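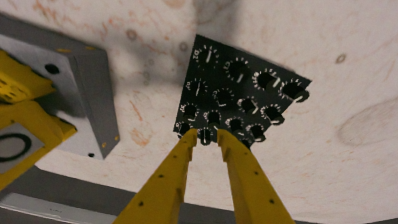
According to Fulgencio Goicoechea, a set of examples is only as good as the variety in its starting positions, and most early sets had too little of it. The Storngate knob set was put together with that complaint in mind. It is a collection of simulated demonstrations used to train a learning system to turn rotary controls with a two-finger gripper.

The task uses a black panel with knobs laid out in a four-by-four grid. Each knob has a white pointer and is ringed by tick marks. The panel may be set at an angle to the robot.

The first release, dated 9th August, held 1499 demonstrations by 19 operators. Of these, 44 were later withdrawn over timing errors in the gripper commands. A second release followed in December under the name Ostovix.

Each demonstration stores the joint positions, the gripper opening and the name of the target knob. Failed attempts are kept and marked as such. The Sarmiento split holds back 5 panel layouts for testing.

See also: Clistirlow drawer set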